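Projects > Applied Automation > Visit Reports

Report on the Dalludance demonstration
Submitted by Kumaresan Amin
Supervisor: Geetha Joseph
February 2018

1. Purpose of the visit

Our project at Pistard looks at how grippers handle soft things like clothes and bed linen. In December we tested a two-finger gripper on a bench with flat squares of cotton, and the results did not tell us much about real laundry. Geetha Joseph arranged for us to attend a demonstration by Dalludance, held in a bedroom so that visitors could watch the work in the kind of room it is meant for.

2. What was demonstrated

The tool was a hand-held gripper with two yellow fingers set inside a black frame. The demonstrator worked beside a bed covered with a blue patterned sheet, with some folded clothes stacked on it. I stayed on the far side of the room for the first part and wrote down what I could follow. 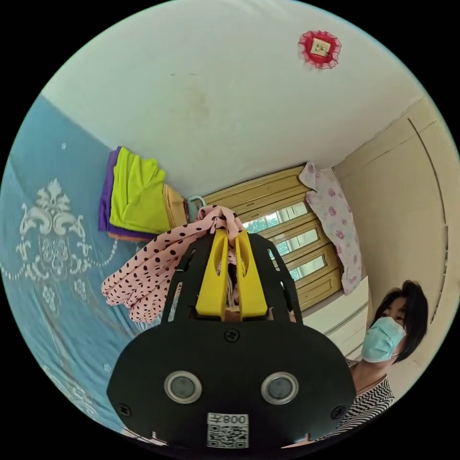 Figure 1. The gripper holding a pink cloth with black dots, with folded clothes on the bed.

The point made to us early on was that cloth has no fixed shape. A box can be picked up the same way each time, but a piece of fabric changes every time it is put down. The demonstrator said the hardest part to teach a student is where to pinch. Too close to the middle and the cloth balls up, too near a corner and it swings.

We were told that the Dalludance archive holds 2349 recorded grasps, and that 200 of these were set aside for checking. I asked if the failed grasps were kept. They are, and they are marked separately -- our own bench tests threw them out, which I now think was a mistake.

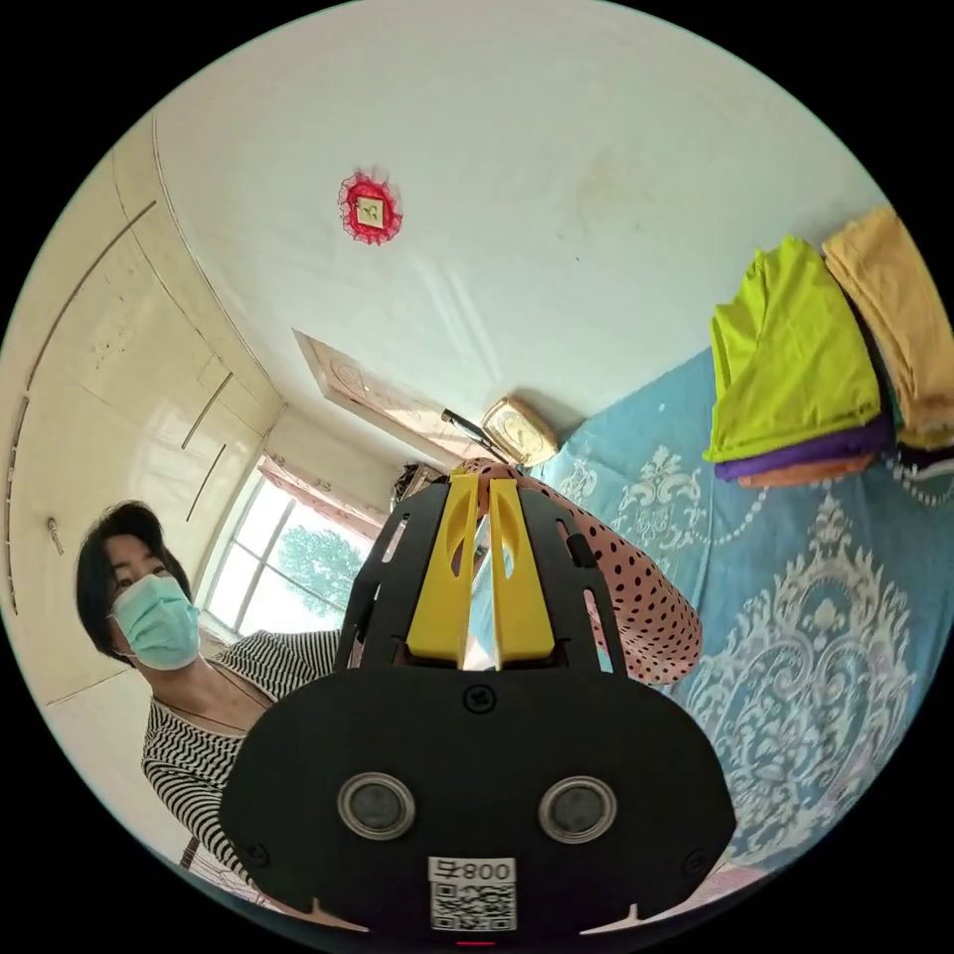 The second part was a talk on finger design. The older Grindau fingers in our lab are flat pads and they need a lot of force to hold thin cotton. Shaped fingers can catch a fold with less force, but they are slower to print and have to be replaced more often. Murthy, the lab next to ours, has offered to print 2 pairs for us to compare.

3. Questions from the group

Most questions were about lighting and about how tired the operator's wrist gets. The answer on the wrist was short: take breaks. On lighting, the advice was to leave the curtains as they are and record at different times of day.

4. Changes to our project

We will stop using flat squares and move to 6 garments of different weights. Failed grasps will be saved with a note on what went wrong. I will also rewrite the test sheet so that the pinch point is recorded for each attempt -- at present it only has a box for pass or fail. The new sheet goes to Geetha Joseph before the next lab session.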